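**Ticket 263 – Paper feeds crooked, then jams**
Site: Plornommont, copy corner
Opened by: Golero front desk
Status: open, looking good

**Reported**

Sheets from the inkjet come out slanted, and it jams on longer jobs. The Bindero booklets (112 pages each) are stuck in the queue until it's sorted.

**Log**

1. 9:10 – Cleared one jam from the back. Got the whole sheet out in one piece, hooray! Powered off, counted to ten, powered on.
2. 9:25 – Same slant on the next print. Checked the paper size setting – A4, correct.
3. 9:40 – Pulled the tray and found the width guide a good finger away from the stack. Very happy to see something that simple! The tray had also been filled right up from a pack of 500, so I took a good third out.
4. 10:05 – Squaring the stack with both hands, edges flush, guide snug but not bending the paper. Curled sheets go in the scrap box.

 Paper in the tray, and a single sheet held up:
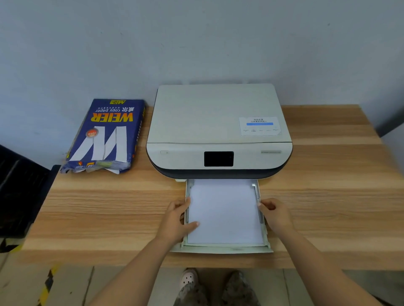
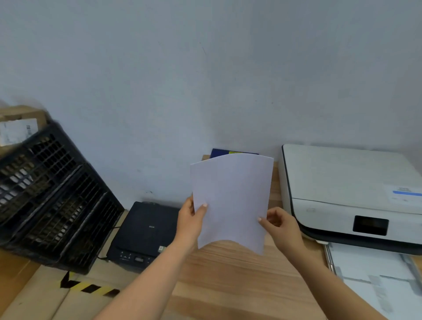 5. 10:30 – Ran the Lytvynenko price list, 312 sheets over three refills. No jams, and the margins are lovely and straight!
6. Next: start the Bindero booklets after lunch. Leave this open until they're done, and please check the guide after every refill.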